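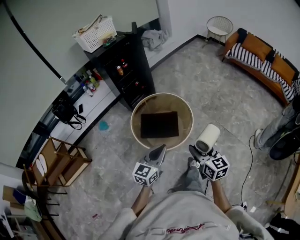 Most people who sign up to teach English abroad spend months thinking about the classroom and very little time thinking about the apartment. In the Kirkomov program, which places assistant teachers in small towns, the apartment is usually passed from one teacher to the next, along with everything in it. You get the pans, the bedding, the rice cooker and the drawer of batteries that may or may not work. You also get things you would never have bought, like a round bin with a pale wooden rim, and by October you can't picture the place without them.

I inherited mine in Brirov, in August, from a teacher who had flown out the same morning. We never met. She left the key in the mailbox and a notebook on the kitchen table, and for the first few weeks the notebook was the most useful thing I owned. It explained which burner ran hot, what time the bakery sold off its bread and how to talk to the gas company. It did not explain the trash.

Trash is where new arrivals get into trouble. Brirov sorts its household waste into five groups, and each has its own bag, its own day and its own spot on the street. Batteries go back to the store. Glass goes out once a month, before 8 a.m., and if you miss it you live with your jars until the next one. My first bag came back to my door with a sticker on it. I couldn't read the sticker, so I took it to school, where the office staff passed it around and laughed, kindly enough, and one of them drew me a chart.

That chart is still on my refrigerator. I have since made copies for the teachers in Grellik and Mfinanga, although Mfinanga only has three groups and the teacher there says she mostly uses the back of it for shopping lists.
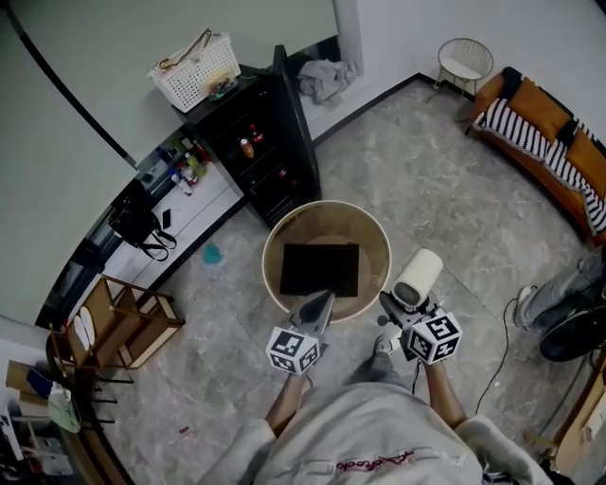

A waste bin with a flat black item at the bottom.

The money side of a handover is less funny. Teachers leaving the program often ask the next person to pay for what stays behind, and there is no set price. Some give it all away. Others send a typed list with a figure beside each item, down to the dish rack. Kirkomov's handbook says only that both sides should agree in writing before the new teacher arrives, and that nobody has to buy anything. In practice you are in another country, you have not seen the apartment, and you need a bed on the first night, so you say yes.

Ask for photos of the large items before you do. Ask how old the washing machine is and whether the heater belongs to the landlord. If the answer is vague, offer to settle up after you have moved in. I paid for a vacuum cleaner that lasted one weekend, and I would have liked that money back more than I wanted the argument – so I let it go.

What the school expects is another matter. In Brirov the apartment is leased through the board of education, and someone from the office comes by at the end of each contract to look it over. They check the walls, the mats and the drains. They don't care about furniture, but anything left behind without a new owner has to be hauled off, and the leaving teacher gets the bill. Large items need a pickup booked by phone. The slots in July fill early because every teacher in the district is leaving in the same two weeks.

I am leaving this summer after three years, and I started clearing out in April. So far I have filled 40 bags. The bookshelf went to the teacher in Grellik, who borrowed a van for it. The rest will stay, at no charge, with an updated notebook that now has four pages on trash and a note about the vacuum cleaner. The key will be in the mailbox.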